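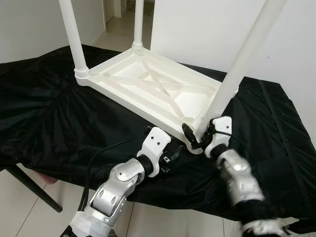

Hakora 조립식 플라스틱 스툴 사용기

욕실 앞 탈의 공간과 베란다에서 같이 쓸 보조 의자를 찾다가 Hakora의 흰색 조립식 스툴을 구입했다. 좌판 하나에 원통형 다리를 나사식으로 체결하는 단순한 구조다. 4월에 사서 8월까지 사용했고, 그 사이 분해와 재조립을 여러 번 했다. 아래는 구조, 조립, 하중, 세척 순서로 정리한 내용이다.

1. 구성과 치수

상자에는 좌판, 다리, 접힌 설명서 한 장이 들어 있다. 금속 나사나 육각 렌치는 없다. 좌판 긴 변은 줄자로 재서 30cm, 조립 후 높이는 바닥에서 좌판 윗면까지 50cm가 나왔다. 식탁 의자보다 조금 높은 편이라 키가 작은 사람은 발바닥 전체가 바닥에 닿지 않을 수 있다. 주방 저울로 잰 좌판 무게는 634g이다. 한 손으로 옮기기에 무리가 없지만, 가벼운 만큼 빈 상태에서는 발에 걸리면 쉽게 밀린다.

2. 좌판 구조

좌판은 속이 찬 판재가 아니라 사출 성형품이다. 밑면 둘레를 따라 보강 리브가 돌아가고, 중앙에는 X자 형태의 보강대가 가로지른다. 리브 사이는 얕게 파여 있다. 같은 양의 재료로 휨 강성을 확보하는 일반적인 방식이며, 이 가격대에서는 리브의 유무와 배치가 체감 품질을 크게 좌우한다.

이전에 쓰던 Hondedow 제품은 둘레 리브만 있고 중앙 보강이 없었다. 앉으면 좌판 가운데가 눈에 띄게 처졌고, 한쪽으로 체중을 실으면 삐걱거리는 소리가 났다. Hakora는 같은 조건에서 소음이 없다. 엉덩이를 좌우로 옮겨 앉아도 중앙부의 변형은 손끝으로 겨우 느껴지는 수준이다.

마감은 평범하다. 내가 받은 제품은 좌판 모서리 한 곳에 파팅 라인이 약간 남아 있어 고운 사포로 두세 번 문질러 정리했다. 윗면에는 날카로운 부분이 없었다.

3. 조립

좌판을 뒤집어 놓고 다리를 하나씩 돌려 끼운다. 바닥에 직접 놓으면 윗면에 잔흠집이 생기므로 천을 깐 탁자 위에서 작업하는 편이 낫다. 다리를 세운 상태로 결합부에 가볍게 올리고, 먼저 반시계 방향으로 조금 돌려 나사산이 맞물리는 위치를 찾은 뒤 시계 방향으로 조인다. 처음부터 힘을 주어 돌리면 나사산이 비스듬히 물린다. 플라스틱 나사산은 한 번 뭉개지면 복구가 어렵다.

설명서에는 "단단히 조일 것"이라고만 적혀 있고 어느 정도까지 돌려야 하는지는 나와 있지 않다. 저항이 느껴진 지점에서 손목 힘으로 약간만 더 돌리면 충분했다. 공구는 쓰지 않았다. 한 다리를 끝까지 조인 다음 다른 다리로 넘어가도 문제는 없지만, 전부 가볍게 끼워 두고 대각선 순서로 마무리하면 수평이 더 잘 맞았다.

조립 후에는 평평한 바닥에 세워 흔들림을 확인한다. 처음에는 대각선 방향으로 미세하게 까딱거렸고, 덜 조여진 다리 하나를 다시 돌리자 사라졌다.

4. 하중과 안정성

체중 72kg인 본인이 앉았을 때 다리가 벌어지거나 기우는 느낌은 없었다. 다만 의자 앞쪽 끝에 걸터앉는 자세는 권하지 않는다. 다리가 가늘어 보이는 인상과 달리 수직 하중에는 잘 버티는 반면, 비스듬히 미는 힘에는 결합부가 먼저 반응한다. 의자를 끌어서 옮기는 습관이 있으면 체결이 빨리 풀린다. 들어서 옮긴 기간에는 두 달 동안 다시 조일 일이 없었다.

발판으로 올라서는 용도로는 평가하지 않았다. 설명서도 앉는 용도만 언급한다.

5. 세척과 보관

윗면은 젖은 걸레로 닦으면 된다. 문제는 밑면이다. 리브 사이 홈에 먼지와 비누 찌꺼기가 쌓이고, 넓은 솔은 구석까지 들어가지 않는다. 칫솔이 가장 편했다. 물청소를 했다면 뒤집어 둔 채로 말리지 말고 비스듬히 기대어 세워야 홈에 물이 고이지 않는다. 나사 결합부도 가끔 풀어서 닦아 주는 것이 좋다. 욕실 근처에서 석 달 쓴 뒤 풀어 보니 나사산 안쪽에 회색 때가 끼어 있었다.

분해하면 좌판과 다리를 얇은 장바구니 하나에 담을 수 있다. 겹쳐 쌓는 방식의 일체형 의자에 비해 이 점은 확실히 유리하다. 다만 매번 분해하면 나사산 마모가 걱정되므로 계절이 바뀔 때 정도로 제한하고 있다.

6. 아쉬운 점

다리 끝의 미끄럼 방지 처리가 약하다. 타일 위에서는 별도 패드를 붙이는 것이 좋다. 예비 다리를 따로 판매하지 않는 점도 단점이다. 나사산이 손상되면 제품 전체를 다시 사야 한다. 흰색은 베란다 햇빛에 오래 두면 변색될 가능성이 있어 창가에서 떨어뜨려 두었고, 아직까지 색 변화는 보이지 않는다.

7. 평가

강성: 좋음
조립 편의성: 좋음
마감: 보통
세척: 보통 이하
보관: 좋음

등받이 없이 짧게 앉는 용도라면 다시 살 의향이 있다. 장시간 작업용으로는 좌판이 딱딱해서 맞지 않는다. 예비 다리가 판매되기 시작하면 본문에 추가하겠다.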